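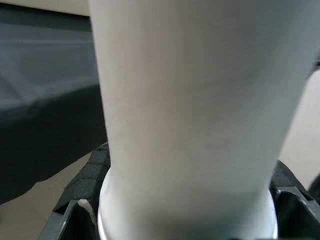
One customer at our Urkham shop told us she had kept a cupboard full of plain white containers for years, lids long gone, as they still felt far too good to throw out and she could never find a place that would take them.

Home News Shops Returns Contact

November
By the Ganano press office
3 min read

GANANO OPENS HIMIS RETURNS TO EVERY HOUSEHOLD IN URKHAM

Ganano, the homeware shop and workshop in Urkham, is opening its Himis returns scheme to everyone in the town this November. Anyone can bring in white household containers they no longer want, whoever made them, and have them checked, cleaned and put back into use. We are delighted to be doing this at last!

The scheme began as a trial at our Yeh Street workshop, with a table by the door and a handwritten sign. We expected a few bags of tubs and beakers. By the end of the trial 2,000 pieces had come in, and the sorting bench had to be moved twice to make room — first into the old packing area, then right across to the back wall.

What people brought was a lovely mix. There were tall straight pots, short wide ones, beakers with a heavy foot, canisters that had held flour or cotton wool, and a good many things that even our own staff couldn't put a name to. White is the easiest colour to pass on, as it sits happily in a kitchen, a bathroom or a classroom, and an odd pot soon finds company.

How it works

Bring your containers to the counter at the Urkham shop or to the Yeh Street workshop. They don't need to be spotless. Smudges, dull patches and old label glue are all fine, and we'd much prefer you left the glue alone than went at it with a knife. Please empty them and give them a quick rinse.

We can take up to 12 pieces per visit. Larger loads are welcome at Yeh Street if you ring first, and the workshop has a trolley you can borrow.

Each piece is looked over by hand. We run a thumb round the rim and the base, where small cracks tend to start, and stand it on a flat board to see whether it rocks. A container that passes is washed, left on the rack for 24 hours and then sorted by size. Anything cracked goes into a separate crate for recycling.

Marks that won't come off are no bar to a second life. Pots with staining on the outside go to our craft shelf, where they are sold for pens, brushes, string and seedlings. Only pieces in good order, with a clear food mark underneath, go on the kitchen shelf.

Matching bases and lids

The part of the trial we enjoyed most was the matching. Lids and bases arrive separately all the time, often weeks apart, and there is real pleasure in hearing one click on to a pot that came in with somebody else's shopping. We now keep a full wall of spares at Yeh Street. If you have a container without its lid, bring it along and try a few. There is no charge for a match, and you're welcome to stay as long as you like.

Schools and groups

Himis boxes are also available to schools, playgroups and clubs in Urkham. Each box holds mixed containers for paint, glue, sand or water play, and we have set aside 2,000 pieces for this over the coming year, made up of the trial stock that is ready now and new returns as they come in. Groups can ask for mostly tall or mostly wide shapes. Boxes are free, and should be collected from the workshop in the afternoon.

Where to find us

The Urkham shop counter takes returns whenever the shop is open. The Yeh Street workshop takes them from 10am, and the lid wall is open until 4pm. Parking at Yeh Street is tight, so the side gate will be kept open for people dropping off.

Questions about the scheme, and requests for boxes, can be left at either counter or sent through the Contact page.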